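Grade the Log, Then the Run

The scoring sheet for the Estwood student manipulation league gives 69 points for task completion and 6 for documentation. I have judged it for two seasons and I think the ratio is wrong.

Consider the pouring task. A team gets 13 attempts. A team that succeeds on its last attempt after changing three parameters at once scores the same as a team that changed one, wrote it down, and can say which change mattered. Only the second team has learned something it can use on Friday with a different bottle.

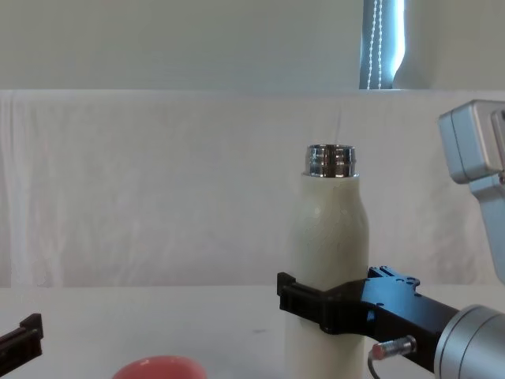 Bottle held at the lower body, uncapped, with the bowl to the left.

Grip height is a good case. Hold a bottle low and the neck travels a long way when the wrist turns. Hold it high and the fingers may meet the shoulder, where the diameter changes. Either choice can be defended, but few teams defend theirs in writing. Benito Robles, who coaches one of the stronger groups, told me his students keep the numbers in their heads. Those students graduate.

The objection from Cherry Mae Mercado is that paperwork drives away beginners. She has a point – a bad form will do that. A single line per attempt, giving grip height, tilt rate and result, takes roughly a minute.

I would move 20 points from completion to the log, and start in August.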